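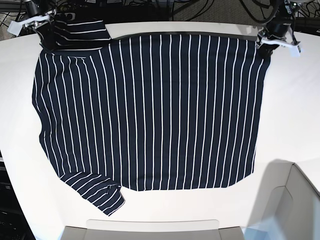

March 25, 2022: The week before Skalau

Woke before the alarm again with my head full of trains. It is silly to be like this at my age, but I haven't been further than Rikthorpe market since November, and the thought of a whole day on the railway and then a night crossing has made me as giddy as a child. I had my porridge standing up at the window and watched the rain come over the allotments, and by the time I'd washed the bowl I had repacked the suitcase twice in my mind.

The tickets came in the morning post, thank goodness. Cabin 438, inner, no window, which I don't mind a bit as I mean to be up on deck as long as they'll let me. The ferry people allow up to 22 kilos and I am nowhere near it (unless I give in over the books, and I probably shall). My walking boots are the real trouble. They weigh as much as everything else put together, but the path up behind Skalau is all loose stone, and I remember what happened to my ankle last time I thought shoes would do.

Clothes, then. The navy with the white stripes is coming, I've decided that much, and the grey cardigan, and something decent for dinner in case the boarding house is smarter than it sounded.

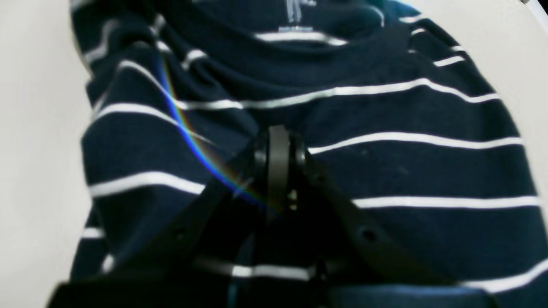
My sister rang at eleven and told me that I would be cold, that the wind off the water there goes straight through wool, and that I was to take the big coat and stop arguing. I said I hadn't started arguing! She said she could hear me getting ready to. We went on like that very happily for the best part of an hour and I let the potatoes boil dry.

After lunch, walked down to the library to return the Beltrán guide, which is lovely on churches and hopeless on buses. I copied out the harbour page first, and the name of the bakery that does the almond buns. Met the wet dog from the corner house on the way back and was thoroughly leaned on.

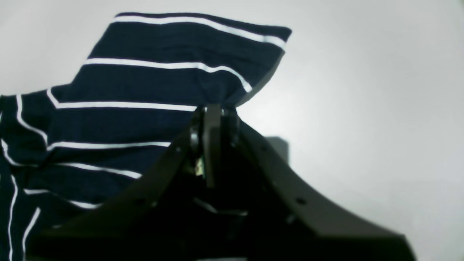 Navy and white, for the crossing.

Big coat now hanging on the bedroom door, so she has won. Still to do: cancel the milk, find the plug adaptor, water the geraniums, ask next door about the bins. Bed by ten, if I can leave the map alone.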